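Notes on the Kodo and Moschos Grippers
10 November 2022

The comparison that began in March has reached its second stage. Both arms are now assigned to soft goods, and the task is to lift one cloth from a heap of three without disturbing the others. Each gripper is scheduled for 300 attempts.
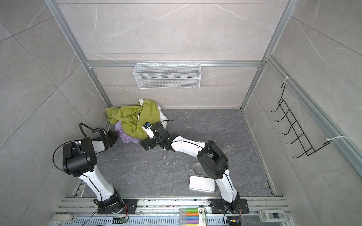 The Kodo fingers are the narrower pair and were selected for their light closing force. The Moschos fingers have a wider pad. Both are run from the same Jesik controller, with identical speed limits, so that differences in the log may be attributed to the hardware.

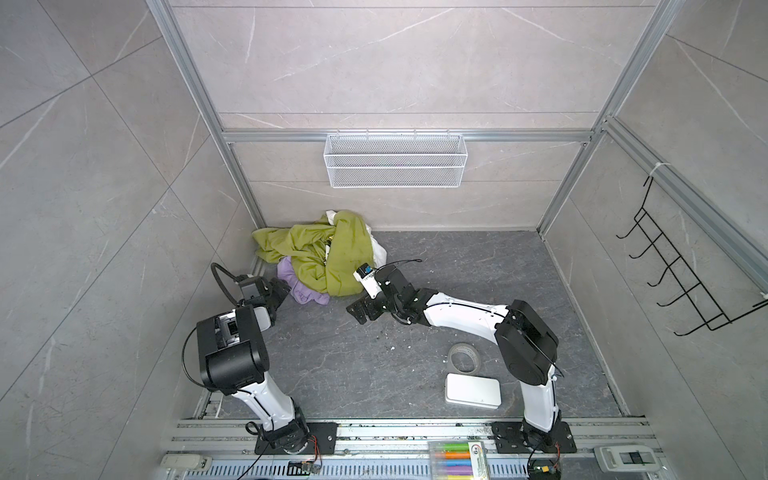 Camera placement remains under review. Wrist mounting gives a close view of folds, although the fingers conceal the contact point during the final approach. Rhydian Mathias has proposed a steeper bracket angle, and a revised part has been ordered from Drosix. 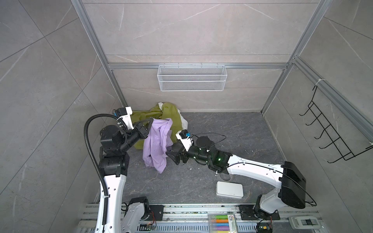
At the time of writing, 237 attempts have been logged with the Kodo pair. An attempt is recorded as failed if 2 cloths leave the floor together or if 30 seconds pass without a grasp. The Moschos series will follow under the same rules.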